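Give the robot the boring drawer first

I run the parts bench at a small repair shop in Dradumgate, and for years I've had the same answer when customers ask if a robot is going to take my job. Ask me again when one can sort the drawer. Every shop has the drawer. Ours holds springs, plungers, washers, dead solenoids, live solenoids and whatever fell out of the last vending machine, and somebody has to go through it on a slow afternoon.

I'm writing this because I've gone soft on that answer. I still don't think a machine can do the whole drawer. But I've come to think it can do a good piece of it, and I'm more excited about that than I expected to be at my age!

People picture the hard part of shop work as strength, or speed, or working to a hair's width. Machines have had those for decades. What trips them up is the small stuff that turns up any old way: one part on its end, another on its side, a lead wire trailing off to snag on something. My hands deal with that while my head is on lunch.
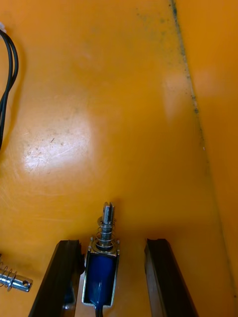 A solenoid upright between the gripper's fingers, with a loose plunger and its spring lying to the left.

Look at how much a machine has to get right with a part like that. There's a spring you don't want to squash, a forked tip you don't want to bend, and a wire that has to come along for the ride. Grab too low and you might pinch the lead. Grab too high and you've got hold of the bit that's meant to slide. A new apprentice gets it wrong too, and we don't write articles saying apprentices will never work. We show them again, and by the end of July they've stopped bending things.

My friends in the trade say I'm grading on a curve, and maybe I am. Our neighbours at Majumder, who refurbish coffee machines, gave an automated sorter a fair go on a bin of 200 mixed parts. It did the fat, plain ones nicely and made a dog's breakfast of anything with a spring on it. They went back to doing it by hand and called the whole thing a toy. I went over, watched it for an hour and came home grinning. Five years ago I wouldn't have bet on the fat, plain ones either!

The trouble is that we keep asking whether a robot can do "the chores", as if that were one job. Folding a fitted sheet and wiping a bench have almost nothing in common. Same on the shop floor. Fetching a part, holding it still, turning it over to find the flat side, feeding a wire into a terminal – those are four separate skills, and the machines are coming along at a different pace on each. I'd say they're decent at fetching, good at holding, patchy at turning and pretty hopeless at wires. A wire has its own ideas about where it wants to go.

Holding is the one I'd pay for today. So much of my day is wishing for a third hand. I've got a vice, and I've got a set of little clips from Meko that I love dearly, but a vice can't pick the part up and bring it over. Polished metal is a good test as well, because shiny surfaces are a pest for cameras. They throw back the lights and half the room with them, and the machine has to work out which bit is the part.

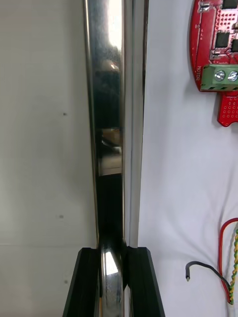 Liên Nông, who read a draft of this, told me that I was letting the machines off far too lightly, and that holding something is no use in a working shop unless the thing holding it also knows when to let go. Her view is that a third hand you have to babysit is slower than two good ones, and that she'd want to see it get through a full shift with no one hovering before she cleared any bench space for it.

That's fair, and I haven't got a clever comeback. I'd babysit one for a while, though, the same as I would a learner. At home I'm fussier. I don't want a machine near the good glasses, and my kitchen changes shape every time the kids come through. A bench is a kinder place to start. You can decide where things go, put a bright light over it, and keep the dog out.

So my answer to customers has changed a bit. I tell them the robot can have the drawer as soon as it wants it, and I'll sit beside it with a cuppa and do the wires.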